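Cliduleck Household Paper, release 2

README

Cliduleck is a collection of notes, labels and short clips about the paper goods that live in ordinary homes: toilet rolls, kitchen rolls, tissues, napkins, and the bare cardboard cores that collect on the bathroom windowsill until somebody gives in. It is maintained by Hema Achari and Lenni Nieminen. Please send corrections to Lenni, who enjoys them more.

What's in it

The release has 14 categories. Toilet paper takes up more of it than any other category, which matches our experience of shopping for it. Each item has a folder with a plain text notes file, a labels file and one or more clips. Folder names use the item's short name and a number, such as troll-1807. Yes, "troll" is short for toilet roll. Benoît Vasseur picked it in September and by the time the rest of us noticed, the scripts depended on it.

Labels

Every roll gets three labels: fullness, shape and core.

Fullness is full, part used or bare core. We once had a fourth value, "nearly done," and dropped it after two annotators could not agree on when a roll is nearly done. They live in the same house, so we thought it best not to press.

Shape is round, dented or squashed. A roll with a slight flat spot is dented. A roll that has traveled at the bottom of a grocery bag is squashed, and you will know it when you meet it. Wrinkles in the outer sheets don't count toward shape; write them in the notes.
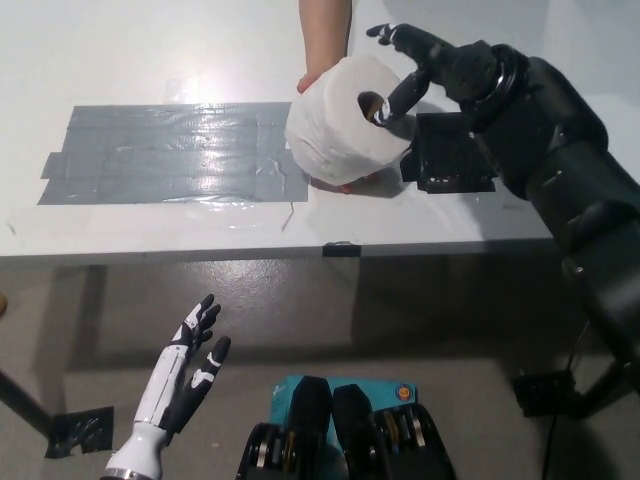 Core is open, crushed or hidden. Use open when the hole can be seen and still looks like a hole. Use hidden when the end of the roll faces away or something covers the opening completely. If it is only partly covered, label what you can see and leave the rest to the notes file.

There is no label for over or under. The question came up, Niamh Mac Suibhne wrote four paragraphs on it, and we have agreed to treat those as a private document.

Tabletops

Record the surface under the item as well: its color, any tape or marks on it, and glare if it is strong. Tape gets its own line, with the color. A scuff is a scuff – please don't guess what made it.

Changes since release 1

- Napkins split into folded and crumpled.
- 9 duplicate folders removed.
- "Kitchen roll" and "paper towel" merged, after a longer discussion than either deserved.
- Spelling of "cardboard" fixed in the labels file, where it had been wrong in two different ways.

Known problems

Tissue boxes are a mess. Some annotators labeled the box, some labeled the tissue sticking out of it, and one labeled both and then added "see above" to every folder after that. Treat the whole category with suspicion until release 3.

The shape label leans heavily toward dented. We tried to buy rounder rolls. They were round in the store.

Notes files in the Kanaan batch are partly in French. Jacqueline Joly has translated the useful ones and left the complaints as they were.

Adding your own

Copy the template folder, fill in the notes first and the labels second, then run the check script. It will object to blank lines at the end of the file. Remove them and run it again. New categories need a message to Hema before you start, and wet wipes have already been refused.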